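The helper arm can wait

Every few months somebody at the shared workshop decides that what the place needs is a robot. Last winter it was Ora, a desktop arm that was going to sort our screws. This year it's Nishad, a bigger arm on the same promise, and the build has already eaten $1,158 and most of the good bench.

I like the people doing it. Babita Solanki has drawn every bracket herself and can explain each one without making you feel dim. What I don't like is the arithmetic. She showed me a log of 104 practice grabs, all of them on the same plastic bottle cap. It got 70. A bored teenager would get the lot, and would also sweep the floor if you bought them lunch.

"It's learning," I'm told. Fine. So was I when I built a line-following cart in my garage in Clakley, and what I learned was that I'd rather have a cart with a handle. 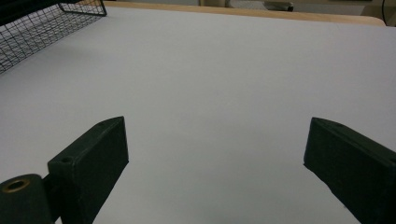

My worry is with the word "helper", which gets stuck on these projects from day one. It turns a decent hobby into a promise to the rest of us. The members who pay dues and want a drill press that runs true are told to be patient, the arm will be fetching their bits by December. Up to 19 hours a week of bench time goes on that promise, and the drill press still wobbles.

Call it a hobby and I'd have no quarrel. People restore tractors and never plough with them. Book the bench like everyone else, put the arm away at nine, and leave the talk of labour saved until there's some labour to point at. And could someone please order a new bearing for the press?

Recent items
Odness glue: a second opinion
Who keeps borrowing the long clamps?
Sharpening chisels on the cheap
Letters: the heater again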